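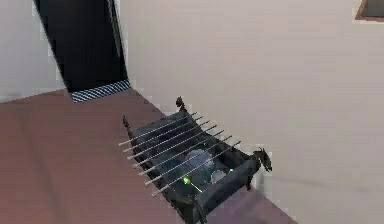
Nomton build thread: house sim before I cut any aluminum

sandix42
Progress on my garage robot! I'm still waiting on motors, so all month I've been driving it through a simulated house instead. The grill with the skewers is going to be my torture test for grasping – thin stuff lying parallel, curly bits at the corners to snag on. The small lamp on the nightstand is the easy one, or so I thought. My planner gave up on it 18 times out of 50. 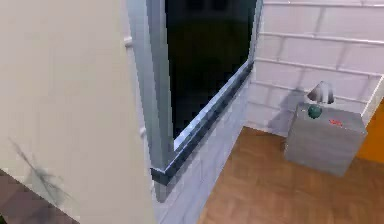 Nightstand corner, lamp on top, window to the left

dalgleish
Nice, but I'd stop there. I spent a whole winter in sim and my real arm still couldn't pick up a spoon. Build the thing, then tune it.

sandix42
Fair, but a crash in here costs me nothing and the arm parts were 800 bucks. I'm not learning on those! Next up is the bigger room, mostly for driving. I want it to get past the chair and the sofa without me babysitting.

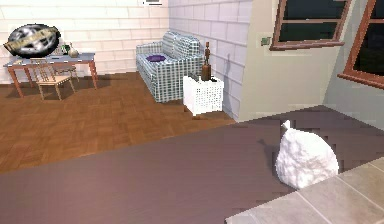

If it can plan a path to the side table and back, I'll start on the base in December. Anyone know a good way to fake wheel slip on parquet?

loven_shop
Randomize the friction on every run and don't chase the exact number. And I'm with you on sim first, dalgleish is just grumpy about the spoon.

dalgleish
It was a good spoon. Post your friction range when you have it, though, I'd like to try it on mine.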